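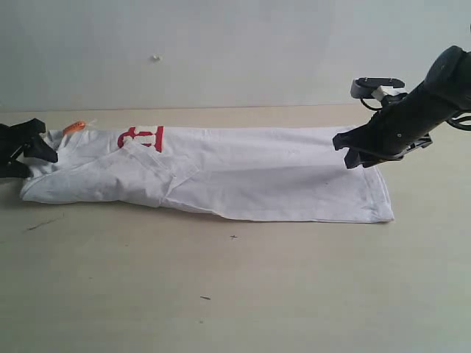

About Pludgate

Who we are

Small automation shop, two rooms above the old Stikgate laundry. We started with one question from the owner downstairs: can a machine fold this stuff yet? Short answer, sort of. Longer answer is the company.

What we do

We try out robot arms on boring jobs. Folding shirts, matching socks, packing cartons, wiping benches. Then we tell laundries, motels and small factories whether it's worth their money. Often it isn't, and we say so. We don't sell arms.

Where things are at

Folding: getting there. Two arms, one tee, flat table, decent light. Our last run was 138 shirts and 64 came out good enough to put on a shelf. A white tee in a long strip with a bit of red print showing is a fair days work up here. Inside-out sleeves still a mess. Fitted sheets, don't ask.

Packing cartons: good, if the cartons are all the same. Nisitz, our packing setup, did 653 in one shift and jammed twice. Mixed sizes, back to people for now.

Dishes: no. Cutlery maybe next year.

Wiping down: fine on a clear bench, hopeless around a kettle.

How we work

Bring us the actual chore, not a tidy version. Creased, odd colours, wrong sizes. We run it, write down every miss and send you the lot. Our test sheet is called Sengar and has 31 tasks on it so far, most of them from customers. Got one we havn't tried? Send it in.

Visiting

Door's open Wednesday afternoons, use the side stairs. Bring a shirt if you like. Parking out back is for the laundry vans, please use the street.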